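Search this site Enter keywords Go

How to plan the budget for a first bin-picking cell

When our workshop in Clurnham decided to buy equipment for bin picking, I was asked to prepare the budget. I had done this before only for ordinary machines, and I made several mistakes. I write the steps here in the order I would do them now.

Step 1. Write down the parts before you look at any arm

Take the parts you really want to pick and note their length, weight and surface. Note also how they arrive: in what kind of bin, how deep, and whether they lie flat or on top of each other. My colleague Grigore Preda keeps this on one sheet of paper, and we send the same sheet to every supplier. The offers are then much easier to compare.

Step 2. Divide the money into four lines

Use one line for the arm and its controller, one for the gripper, one for the camera and software, and one for everything else. The last line is the one people make too small. In our first plan it was 3 per cent of the total. In the end it was nearly 20 per cent. It must hold cables, hoses and fittings, the table, clamps, spare gripper fingers, guarding, transport and training.

Step 3. Ask for the gripper price separately

We had offers from Prustomis and from Fandport. Fandport gave one price for the whole tool, and only after two letters did we learn that the fingers were not included. The complete tool from Prustomis was 3849 pounds, with the fingers and one spare set, so we could put the number directly in the plan. Ask also who pays if the fingers must be made again after the first tests.

Step 4. Pay for a trial with simple parts

Before you sign for the full cell, ask to rent time on an arm which is already installed. Bring your own bin if you can, and fix it firmly to the table. Start with a few plain blocks and let some of them touch each other or lie near a wall, as these positions are difficult for many grippers. Write down each pick that fails and where the part was lying.
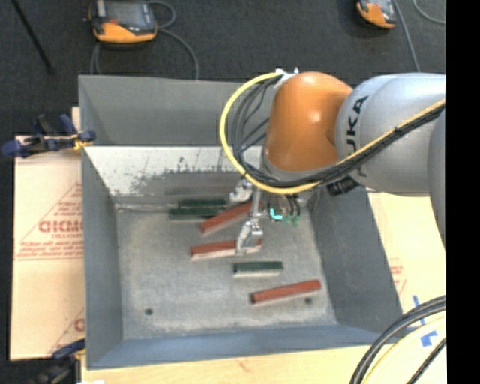
Trial picking with red and green blocks in a metal bin, KUKA arm.

Look also at the cables during the trial. They must follow the wrist when it turns, and a worn cable set should have its own place in the yearly costs.

Step 5. Plan the calendar together with the money

Our arm had a delivery time of 18 weeks, but the invoice for the first part came in February, long before we had anything in the building. Negin Hosseinzadeh from our accounts office now asks for the payment dates together with each offer — please do the same. If your supplier is Prins, ask for the training dates too, as they are booked separately from the delivery.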